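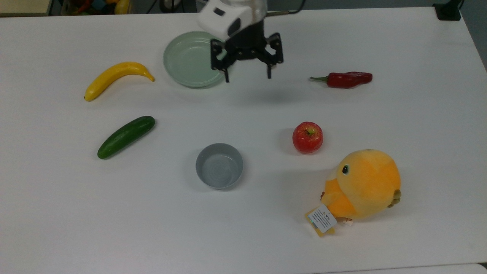
Toy produce on a white tabletop, with a pale green plate.

The Case for Fewer Pieces
By Aarne Väisänen
1/30/22

Play food is sold by piece count. The number is printed on the front of the box, it is repeated in the listing, and it is usually the figure a buyer compares when two sets cost the same. I think it is the wrong figure. A play kitchen works better with a small stock of produce and a little tableware than with a full crate, and the manufacturers who compete on count are competing on the property that matters least once the box is open.

My position comes from use. For several years I have maintained the play corner at the Kirbridge reading room, which means washing, sorting, replacing and storing whatever children handle there. When I took over, the corner had one large plastic bin of food. It contained fried eggs, pizza slices, halves of things that had lost their other halves, a number of flat disks whose original identity could not be established, and a turkey. Children tipped the bin out, looked at the pile, and left it. The average session with the bin was short and consisted mostly of tipping.

In March of the following year I reduced the stock. What stayed was whole produce in recognizable shapes, including a banana and a cucumber, with a few pieces of tableware. Sessions became longer and the floor became clearer. I did not run a controlled trial and will not pretend the result has that kind of weight. The change was large enough that the staff who opposed it stopped opposing it.

The first argument is about identification. A piece of play food has to be recognized at once, from any angle, by a person who may be two years old. A banana passes this test. It has a curve, a stem and a color that few other foods share. A cucumber passes it nearly as well, particularly when the molder has taken the trouble to give the skin some bumps and a gloss. A molded slice of lasagna does not pass. It requires an adult to say what it is, and an object that needs a label is doing a poor job as a toy. High piece counts are reached by adding items of the second kind, for the plain reason that there are not many foods of the first kind.

The second argument is about surface area. A table holds a limited number of objects before they begin to overlap, and overlapping objects are treated by small children as a heap. Once there is a heap, nothing in it is selected; it is pushed. I prefer a plain, light tabletop with open space between items. Dark green on white is easy to find. Yellow on white is slightly less so, but a shadow under the fruit helps, and a matte surface is kinder than a polished one, which throws the ceiling lights back at the user. Patterned play mats are a mistake in this application. The printed strawberries compete with the real toys, and I have watched a child try to pick one up.

The third argument concerns the plate, and here I part company with most catalogs. Tableware is treated as filler. It is thin, it is often too small for the food supplied with it, and it tends to be printed with a cartoon. Yet the plate is the part that gives the food somewhere to go. Without it, a toy banana is carried around and dropped. With it, the banana is served, refused, returned and served again. A shallow round plate with a raised rim is the correct form. The rim stops a rolling item and gives the fingers an edge to lift. A pale, unprinted color such as mint is preferable, in my view, to any decoration, since the contents remain the brightest thing on it.

Kai-wen Yeh read a draft of this piece and objected on the grounds of variety. Her point was that children in our area eat a wide range of food and should find it represented, and that a corner stocked with bananas and cucumbers represents the lunchbox of one kind of household. I accept the first half. The answer is to choose the pieces with the neighborhood in mind and to change them through the year. It does not follow that all of them must be out at the same time. We now keep the reserve stock in lidded boxes and rotate it. Dede Arthur manages the rotation and has added okra and plantain, both of which have been well used. The plantain is confused with the banana about as often as real plantains are.

Tetteh Agbenyega raised cost. A Sedow set at the low end works out to very little per piece, and the larger Isell produce costs several times as much per item. Calculated per piece, the cheap set wins easily. Calculated per piece still in use after a year, I believe it loses. Our Sedow pieces split along the seam, and a split seam admits wash water, which then cannot be got out. We discarded most of them. The Isell pieces have faded but have not opened. Kröger falls between the two: good seams, poor paint. I would like all three to state wall thickness on the box in place of the piece count, though I do not expect it.

There is also the matter of cleaning, which is absent from every review I have read. Each item in a shared corner has to be washed, dried and inspected. The time required rises directly with the number of items, and drying is the slow stage. A set of 30 can be laid out on one towel. A set of 40 needs a second towel and, in our kitchen, there is no second place to put one. This is a local constraint, but every setting has one like it, and at home it is generally the draining board. Small parts also defeat inspection. I can check a cucumber for damage in one turn of the hand. I cannot say the same for a bag of loose peas.

The usual reply is that children like abundance. They do like receiving it. A large box is impressive when opened, and I would not try to talk a grandparent out of that moment. Use is a separate matter, and the two are measured at different times. The purchase is judged in the first ten minutes, while the cost of storing and washing is paid over years by someone who probably did not choose the set.

My recommendation for a home or a small public room is therefore modest. Buy whole produce in shapes that need no explanation. Buy it slightly large. Add a plate that is wide enough for the longest item to rest on, and a second piece of tableware if there will be two players. Leave the table bare between sessions, or set a few items out with space around them, and keep the rest in a cupboard. Replace pieces individually as they fail. Suppliers who sell single items exist, and they deserve more of the business than they get.

The turkey, for the record, was kept. It is in the reserve boxes and comes out in November.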